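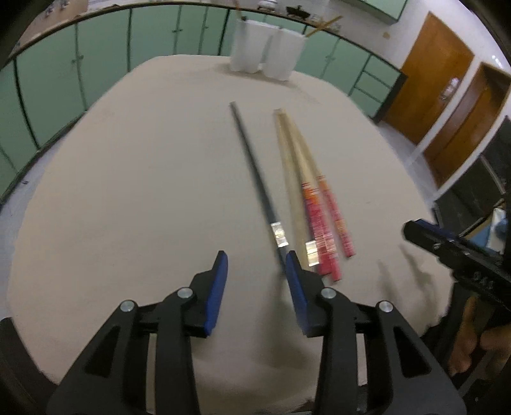

Firkex folding table, 2 months in

Bought this in January after the old kitchen table finally gave up (leg went, soup everywhere, don't ask). Wanted something that would seat four, fold down for when my sister's lot aren't here, and not cost the earth. Paid 128 quid at the Maltgate branch, delivery extra. Quick review because I kept getting asked and I'm sick of typing it out.

Delivery. Slot was Wednesday morning, came at ten to six in the evening. Two lads, very polite, left it in the hall. Box is HEAVY. Get someone to help you up the stairs. I used Trevor Garside from downstairs and owe him a pint.

Putting it together. Instructions are pictures only and tiny. Step four is wrong, or I read it wrong - either way I had the hinge bracket on upside down and had to take the whole leg off again. Allow an hour and a half. The box says 25 minutes, no chance. Allen key in the bag is rubbish, use your own. One spare bolt left over at the end, still in the drawer, table hasn't fallen down.

Size. Fine for four, six if you like each other. With one flap down it goes against the wall and two people can eat at it no bother. Both flaps down it's about as deep as a bookcase. Legs are set in a bit so nobody gets the corner seat with a leg between their knees, which was my main moan with the last one.

Wobble. Yes, a bit. Not when you're eating. If you lean on the flap to get up, you'll feel it go. Mei-kuen Lam at work has the same table and hers was worse untill she tightened everything after a fortnight, so I did that too and it helped. Do it again at two months, mine had worked loose on the window side.

Surface. Better than I expected for the money. Curry wiped off the next morning. Red wine, also fine. Hot mug left a faint ring that went after a day. Haven't tried a hot pan and not going to. It does scratch if you drag things - there's a mark near the middle from a plant pot and that one's staying. Wouldn't let kids at it with a compass.

Folding it. Stiff at first, easier now. Mind your fingers on the catch, it snaps. I'd of liked a handle or some wheels, you end up shuffling it across the floor. Stick-on felt pads sorted the noise, a couple of quid from the hardware shop.

Looked at the Esquivel before this one. Nicer to look at, no question, but more than double the price and the flaps only lift, they don't fold flat. Also sat at the Nedville in the shop and my knees hit the rail. Might suit shorter people.

Customer service. Rang about a chip on the underside edge. On hold for ages, then a nice woman offered me 10 pounds back or a replacement top. Took the tenner. You can't see it unless you're under there.

Website has 2,939 reviews and most of them seem to be for the chairs, so don't go by the stars. I didn't buy the chairs. Tried them in the shop and the seat's too short.

Would I buy it again - yes, at that price. Wait for a sale if you can, it was down some weeks after I got mine, typical. Four out of five. Lost one for the instructions and the Allen key.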